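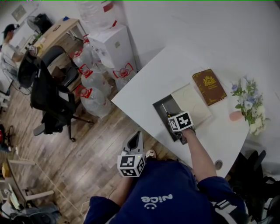

Name-calling in council chambers: what 41 meetings sound like
Student project report, Civics and Communication
Trinity Baptiste
6/23/18

Introduction

I picked this topic after going to my first council meeting in Wetholm last year, for a class assignment. I expected to be bored. Two councillors spent ten minutes arguing over whether one of them had called the other "a little dictator" (he had, and it's in the minutes!), and I came home wanting to know how often this kind of thing happens. My question was: when a local politician compares an opponent to a tyrant, a criminal or a traitor, what does their own side do about it?

There is plenty written about national politicians, but I found much less about councils, where people from the same voting group may also live on the same street.

What I looked at

I used the public minutes and recordings of 41 meetings from two councils, Wetholm and Calloway. I also collected 400 letters and comments published in the local papers of both towns. Of these, 203 came from Wetholm and the rest from Calloway. I read every one, some of them twice, and I can now recognize a few regular letter writers from their first sentence.

I marked a remark as a "harsh comparison" if it likened a living person or group on council to someone widely seen as evil or dishonest. Ordinary rudeness didn't count. "You haven't read the report" is rude, but it's also sometimes true.

What I found in the meetings

The biggest fight was over the Plillus bylaw, which would have made every shop on the main street of Wetholm get a yearly sign permit. One councillor said the inspectors would be "secret police with clipboards." The mayor asked her to take it back and she refused. The part I found really interesting came at the next meeting, when two members who had voted with her all year read out a short statement saying they agreed with her about the permits but not with her words. She didn't answer them directly. She did use much milder language for the rest of the debate, and she talked a lot more about fees.

Calloway handled things differently. During the Flaline bus route debate a councillor called his opponents "traitors to the east side," and his allies said nothing at all. The chair moved on to parking. At the following meeting the word came back three more times, from both sides of the room, and the bus route itself hardly got discussed.

What I found in the letters

I thought the letter writers would mostly repeat what their favourite councillor had said. Some did, but a lot of them were cross with people on their own side. One Wetholm shop owner wrote that she hated the sign permit and was "embarrassed to be helped this way." I loved that letter and read it aloud to my whole family at dinner.

Problems with the project

Two councils is a small sample, and I was the only person marking the remarks. My labour would have been better spent if I had asked a classmate to mark a batch separately so we could compare. The Calloway recordings are also hard to hear in places, and the minutes there leave out most of what gets said between motions. If I continue in August I'd like to add a third council and talk to the clerks who write the minutes, as they decide which insults get written down.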